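Une machine peut-elle ranger une chambre à ma place, en vrai ?

Posté par Elaine Brito dans Maison et automatismes

Bonjour à toutes et à tous,

Je vous lis depuis des années pour les problèmes de chaudière et de volets roulants, et je me lance enfin avec ma propre question, un peu longue, pardon d'avance. Je me suis abîmé l'épaule en février et, depuis, ramasser, plier, tirer, porter, tout ça me coûte. La kiné me dit que j'en ai encore pour un moment. Mon fils, qui est gentil mais qui habite à Traltberg et vient quand il peut, m'a parlé d'un bras articulé sur roulettes vendu par Driradwood, à 3550 euros, avec une pince au bout. D'après lui, « ça sait ranger ». Il y a aussi un modèle fixe à 1275 euros, mais il faudrait lui apporter les choses, et à ce compte-là autant les ranger moi-même !

J'ai déjà un aspirateur robot, dont je suis plutôt contente (il se coince sous le buffet, mais on s'y fait). Ma question porte sur le reste : les vêtements en tas, les sacs, les bricoles par terre. Est-ce qu'une machine d'aujourd'hui sait s'en occuper dans une chambre ordinaire, avec des paniers, du linge et des meubles à tiroirs un peu partout ? Ou est-ce que je vais me retrouver à tout préparer pour elle, et à repasser derrière ?

Pour vous donner une idée du genre de fouillis dont je parle :

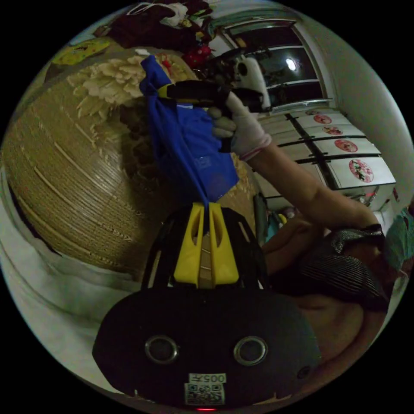

Le sac bleu, le linge rouge foncé et les petites choses au sol.

Je précise que je ne cherche pas la perfection. Si la moitié du tas disparaissait du sol pendant que je prends mon café, je serais déjà la plus heureuse des femmes. Merci à ceux qui prendront le temps de me répondre, et bonne journée à tous.

Elaine

Osvaldo Barros
Membre depuis 7 ans

Bonjour Elaine, et bon courage pour l'épaule, j'ai eu la même chose à gauche et c'est long, mais ça revient.

J'ai travaillé 21 ans à l'atelier de conditionnement de Clastham, dont les dernières années à côté de bras automatiques, alors je vais vous répondre avec ce que j'en ai vu. Pour prendre une boîte rigide, toujours la même, posée au même endroit, ces machines sont formidables et ne se plaignent jamais du dos. Dès qu'on leur donne du mou, c'est une autre affaire. Chez nous, les cartons partaient tout seuls, et les sachets souples sont restés à la main jusqu'à mon départ, parce qu'un sachet n'a jamais deux fois la même forme et que la pince attrapait un pli, ou deux sachets ensemble, ou rien du tout.

Regardez votre sac bleu : il est tout froissé, tortillé en haut. Vous et moi, on voit tout de suite par où l'attraper. Pour une machine, choisir l'endroit où serrer, et serrer juste assez, c'est déjà un petit problème. Le tas de vêtements me paraît plus difficile encore : il faut comprendre où finit un pull et où commence le suivant. Et le gros objet tressé à gauche, avec ses frisures claires posées dessus, je n'y laisserais approcher aucune pince sans surveillance, ou vous en retrouverez dans tout le couloir !

Cela dit, je ne voudrais pas vous décourager complètement. Les progrès sont réels, et j'ai vu des démonstrations où un bras pliait une serviette très proprement. Il prenait son temps, la serviette était seule sur une table dégagée, et un technicien se tenait à côté. Chez vous, il y aura des coins sombres, des tissus qui se chevauchent et des objets nouveaux chaque jour.

À votre place, avant de sortir 3550 euros, je demanderais au vendeur un essai à domicile, dans la chambre telle qu'elle est, sans rien ranger avant son arrivée. Demandez-lui trois choses précises : soulever un sac souple, sortir un seul vêtement du tas, ramasser un petit objet par terre entre deux meubles. S'il préfère vous montrer une vidéo, vous aurez votre réponse. Demandez aussi qui vient dépanner et dans quel délai, on l'oublie toujours.

En attendant, une pince de ramassage à main, à long manche, m'a beaucoup aidé quand je ne pouvais plus me baisser. Prenez-la légère et essayez la poignée en magasin, certaines sont dures à serrer.

Amicalement,
Osvaldo

Sánchez

Non, pas encore. Gardez l'aspirateur et prenez une aide-ménagère deux heures par semaine, vous serez tranquille. Ma sœur a acheté un bras de ce type et il sert à tenir sa tablette.

Elaine Brito
Auteur de la discussion

Merci à tous les deux ! Osvaldo, votre réponse m'a fait un bien fou, j'ai recopié vos trois essais sur un papier et j'appelle le vendeur demain matin. Pour la pince à long manche, vous aviez pris une tête fixe ou pivotante ?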